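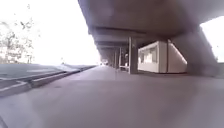
The undercroft plan: what we were told, and what we weren't

Anyone who walks to the shops by the covered way will have noticed the white portable cabin sitting under the slab beside the pillars. It is now at the centre of a proposal from Plamum, the firm that looks after the Grandora precinct, to "activate" the undercroft. Members asked for a plain account of the information session in May, so here it is, with our doubts left in.

The pitch is easy enough to sum up. Plamum wants to use the cabin as a small neighbourhood hub, put seating and planter boxes along the walkway between the pillars, and run a trial market under the overhead structure. A design outfit called Clateck has drawn up the concept. The trial would last two months. The budget is $3000, which we were told covers everything.

We'd like to believe that. We have been to enough of these sessions to ask what everything means.

The cabin

A hub sounds grand for a portable cabin. It has windows along half the front and flat panels for the rest, and you could probably fit a trestle table in there with a few chairs and a kettle. As a place to pick up a parcel or get help with a form, it could be handy. As "a flexible creative venue for all ages" (the flyer's words), we remain to be convinced.

We asked who would hold the key and what hours it would be open. The answer was that staffing was "still being worked through". We asked whether there would be a toilet, and were pointed to the ones in the Long Street arcade, which close at 5 pm. The market is meant to start at 4.

The walkway

Shade and shelter are the best things this spot has going for it. The slab keeps the rain off, the pillars break up the wind a bit, and on a hot afternoon it's the one stretch of the walk home where you don't need a hat. Nobody needs a consultant to tell them that.

What bothers us is the width. The concept drawing shows benches on both sides, planter boxes in front of the benches, and happy people strolling three abreast through what's left. Prams, mobility scooters and kids on bikes all use this path, often at the same time, and none of them appear in the drawing. Once the market stalls are added, we can't see how everyone gets through. Clateck said a clear path would be kept "at all times" but could not give us a measurement on the night. We've asked for it in writing.

Lighting was the other sore point. During the day there is light coming in from the side and the far end, and that's plenty. After dark is a different matter, and the $3000 doesn't appear to include a single extra light fitting. The flyer does mention "ambient festoon elements". We take this to mean a string of bulbs.

The numbers

Plamum says 800 people a day pass through the undercroft and that most of them would "dwell" if given a reason to. We asked where the 800 came from. It was a count done over two mornings last year, both during the detour while the upper footpath was being dug up. Half the neighbourhood was coming this way because it had no choice.

That doesn't make the idea a bad one. It does mean the figure shouldn't be used to judge how many stallholders can make a living down there, and it shouldn't be put in front of a stallholder as a promise.

Where we stand

We support seats. People have wanted somewhere to sit along there for years, and a couple of solid benches set well back from the path would be used every day, market or no market. We would also be glad to see the cabin opened up for the odd clinic or meeting, provided somebody is rostered on to do it.

We do not support the planter boxes until there's a name beside the watering. Rain doesn't get in under the slab – the very thing that makes it a nice place to stand – and the last lot of planters in the precinct ended up as ashtrays. Put the money into a third bench.

On the market, we'll wait for the path width and the lighting plan. If both are sensible, we'll say so in the next issue.

Have your say

Comment forms are at the library desk and in the arcade near the post boxes. Plamum will take them until the end of the month. Please mention how and when you use the walkway, particularly if you come through with a pram, a walking frame or a bike, or after dark. Copies sent to us as well will be kept on file, so that we can check them against the summary when it comes out.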